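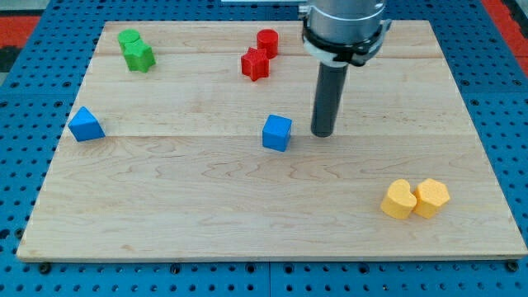

Folie 1: Arbeitsfläche mit Holzbrett, acht farbigen Formklötzen und Schiebestab am Handgelenk.

Sprechernotizen, Werkstattabend Prirberg, Freitag, 28. Juni 2024
Vortrag: Marites Baluyot
Titel: Schieben statt Greifen. Ein Tischaufbau im Eigenbau

Zu Folie 1 (Bild stehen lassen, bis alle sitzen)
Kurz vorstellen. Aufbau steht seit April in der Gemeinschaftswerkstatt, hinten neben der Drehbank. Aufgabe in einem Satz: Klötze nach Farbe zusammenschieben, ohne sie anzuheben.
Auf die Paare hinweisen: grün und rot jeweils Zylinder und Stern, gelb Herz und Sechskant. Blau liegt noch getrennt, Würfel in der Mitte, Prisma links am Rand. Der Stab steht rechts neben dem Würfel, knapp über dem Brett. Von dieser Seite aus ginge der Schub nach links zum Prisma.

Folie 2: Warum kein Greifer
Erste Version hatte einen Parallelgreifer. Zwei Finger, ein Servo, eigener Kabelstrang am Handgelenk. Der Kabelstrang war das Problem: bei jeder größeren Drehung Zug auf dem Stecker, nach zwei Wochen Wackelkontakt. Der Stab hat keine Elektrik und keine beweglichen Teile. Spitze gerundet, damit sie bei leichtem Schrägstand nicht im Holz einhakt.
Nachteil gleich mit nennen: Der Stab kann nicht ziehen. Liegt ein Klotz zu dicht am Rand, muss er seitlich angefahren werden. Beim Stern klappt das an den Zacken, beim Zylinder rollt der Kontaktpunkt weg.

Folie 3: Tisch und Brett
Blaue Lochplatte als Basis, darauf das Ahornbrett. Auf dem blanken Lochblech blieben die Klötze an den Lochkanten hängen, vor allem der Sechskant. Brett mit 240er Korn geschliffen, nicht lackiert. Lack war ein Versuch auf einem Reststück – die Klötze rutschten nach dem Kontakt nach und die Endlage streute.
Brett nicht verkleben. Es arbeitet über das Jahr, quer zur Faser mehr als längs.
Falls gefragt wird: Maße stehen im Ordner »Prerker« auf dem Werkstattrechner, Blatt 4.

Folie 4: Steuerung
Software heißt bei uns Stiltance. Drei Schichten: Lageerkennung, Bahnplanung, Ausführung. Die Lageerkennung trennt zuerst nach Farbe und passt dann die Kontur an. Bei zwei Klötzen gleicher Farbe, die sich berühren, verschmelzen die Konturen. Herz und Sechskant sind der unangenehmste Fall, weil die gemeinsame Kante fast gerade verläuft. Derzeitige Lösung: Schablonenabgleich mit fester Formliste.
Bahnplanung: Anfahrpunkt hinter dem Klotz, Absenken, gerader Schub, Anheben, neu messen. Keine Korrektur während des Schubs.

Folie 5: Messreihe
293 Schübe protokolliert. Abbruch nach 90 Sekunden, wenn das Ziel nicht erreicht ist. Tabelle zeigen, nicht vorlesen. Auf die Zeile »Prisma« eingehen: Es liegt auf einer Fläche, die Kontaktseite ist je nach Lage geneigt, der Stab drückt dann gegen eine Schräge. Höhe der Stabspitze wird hier gesondert gesetzt.
Die Rohdaten umfassen 3.000 Zeilen, pro Schub also mehrere Einträge. Wer sie haben will, bitte auf die Liste am Ausgang.

Folie 6: Fehler beim Bau
Klemmung am Handgelenk: erste Schelle aus PETG gedruckt, hat sich unter Dauerlast gesetzt. Der Stab stand danach schief, in der Kalibrierung zunächst als Kamerafehler gesucht. Drei Abende.
Nullpunkt: Brett war ohne Anschlag aufgelegt. Nach jedem Putzen neue Kalibrierung.
Not-Halt: liegt jetzt links vorn. Vorher hinter dem Arm, also unbrauchbar.

Folie 7: Nächste Schritte
Kraftmessung am Stab, vermutlich Dehnmessstreifen. Der Verstärker von Jacquet ist bestellt, noch nicht geliefert.
Schub mit Korrektur unterwegs. Dafür muss die Lageerkennung schneller werden.

Bei Zeitmangel Folie 6 kürzen, Folie 5 behalten. Fragen am Schluss sammeln. Vor der Vorführung Ellenbogen vom Tisch, Ansage machen, dann erst freigeben.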